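# Worico Slide 手首カメラ用 認識・動作計画ソフトウェア

Worico Slideは、引き違い窓、引き出し、レール上のカバーなど、決まった方向にだけ動く部品を扱うためのソフトウェアです。手首に取り付けたカメラの映像から可動部の輪郭と移動方向を推定し、グリッパの接近経路と押し引きの軌道を生成します。ロボット本体のコントローラはそのまま使用します。

開発元はDedau、国内での販売と技術サポートはSkomenが担当しています。

## 用途

- 建具や筐体の開閉試験
- 小型模型を使った操作手順の検討
- スライド部品の組み付けと位置合わせ
- 教示データの収集と再生

回転扉、ねじ蓋、折り畳み機構は対象外です。回転軸を持つ部品には同じシリーズのWorico Hingeを使用してください。両製品は同じ設定ファイルを読み込めますが、同時に起動することはできません。

## 構成

ソフトウェアは認識と計画の2つのプロセスに分かれています。通常は同じPCで動かしますが、ネットワーク越しに別々のPCへ配置することもできます。

### 認識プロセス

カメラ画像から直線のエッジを抽出し、固定枠と可動部に分類します。分類の手がかりは、枠どうしの平行関係、重なりの前後、隙間の幅です。半透明のパネルは背景の色を通すため、パネルの面は位置の計算に使わず、周囲の桟だけを使います。設定項目は `pane_mode` で、初期値は `frame_only` です。不透明なパネルしか扱わない場合は `surface` に変更すると、桟の細い部品でも安定します。

柄のある布や作業マットの上で使う場合は、背景登録を行ってください。部品を置く前に手首をゆっくり動かし、背景だけを撮影します。登録した背景の輪郭は候補から除外されます。布を敷き直したり、しわの位置が大きく変わったりしたときは、登録をやり直します。

歯形のついた部品は、エッジが短く分断されて検出されることがあります。`merge_teeth` を有効にすると、等間隔に並ぶ短いエッジを1本の帯としてまとめます。歯の一つ一つに位置を合わせる作業では無効のままにしてください。

### 計画プロセス

認識結果を受け取り、接近、接触、移動、離脱の順に軌道を作ります。移動中は接触力を監視し、設定値を超えた時点で停止します。停止後に自動で押し直すことはありません。再開は操作画面または外部信号から行います。

可動方向の推定に自信度の低い結果しか得られなかった場合、計画プロセスは軌道を出力せず、候補の方向を画面に並べて表示します。操作者が一つを選ぶと計画が再開されます。無人運転ではこの選択を禁止し、エラーとして上位システムに返す設定にできます。

## グリッパのマスク設定

手首カメラの視野には、グリッパの取り付け部や送りねじが常に入ります。Worico Slideではこれらを自己マスクとして登録し、認識の対象から外します。

マスクの作成手順は次のとおりです。

1. グリッパを全開にし、何もない方向へ手首を向ける。
2. 「自己マスク取得」を開き、開始を押す。
3. グリッパを全閉までゆっくり動かす。
4. 表示された範囲を確認し、足りない部分をブラシで塗る。
5. 名前を付けて保存する。

金属のねじや軸は照明の向きで明るさが変わるため、取得は実際の作業時と同じ照明で行ってください。指先を交換したときは別の名前で保存し、作業ごとに切り替えます。保存したマスクは解像度とレンズ設定に結び付いており、カメラの設定を変えると読み込み時に警告が出ます。

マスクに隠れた部分の形状は、見えている枠の延長として補完します。補完された線は画面上で破線になり、接触点の候補には選ばれません。対象物の下部がグリッパの取り付け部に重なる姿勢では、上側の桟と縦の柱が見えていれば推定を続けられます。

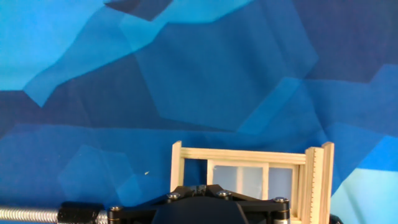

補完の長さには上限を設けられます。上限を超えた場合は手首を後退させて撮り直すか、その場で処理を中断するかを選択します。狭い場所で使用するときは、後退する方向に障害物がないことを確認したうえで撮り直しを有効にしてください。

## 記録と再生

作業中の画像、推定した輪郭、関節角、接触力は、同じ時刻軸で記録されます。再生画面では任意の時点で止め、認識の設定だけを変えて再計算できます。ロボットを接続していないPCでも再計算は可能です。

記録にはメモを付けられます。Skomenの評価担当Farzana Bepariは、木製の小型引き違い窓の試験で、パネルの開き具合と背景の種類をメモ欄に入れ、後から条件ごとに絞り込んで設定を見直しています。絞り込み条件は保存でき、ほかの利用者と共有できます。

## 動作条件

| 項目 | 内容 |
|---|---|
| カメラ | カラー、手首固定。深度カメラは任意 |
| 力の計測 | 手首の力覚センサ、または関節トルクの出力 |
| グリッパ | 平行開閉型 |
| 接続 | 有線ネットワーク |
| 操作画面 | 日本語、英語、トルコ語 |
| 同時接続できるカメラ | 2台 |

無線接続での運転はサポートしていません。記録データの転送には使用できます。カメラを2台つなぐ場合も、計画に使う手首カメラは一方だけで、他方は記録専用になります。

## ライセンス

運転用と開発用があります。運転用には認識と計画の両プロセス、記録機能が含まれます。開発用にはこれに加えて、再計算の一括実行とPythonライブラリが付きます。開発用ライセンスを生産設備の常時運転に使うことはできません。

Căpraru製コントローラとの接続モジュールは別売です。旧版の接続モジュールをお持ちの場合は、シリアル番号を添えてSkomenまでお問い合わせください。

## 付属文書

設定リファレンス(PDF、189ページ)、導入手順書、エラーコード一覧をダウンロードできます。設定リファレンスの日本語版は12月に改訂し、背景登録とマスクの章を書き直しました。改訂前の版にある `auto_mask` の項目は廃止されています。

導入前の技術相談はDedauのGönül Kılıçarslanが英語で受け付けています。日本語での相談はSkomenの窓口をご利用ください。お問い合わせの際は、対象部品の寸法、可動方向、手首カメラで撮影した画像をご用意ください。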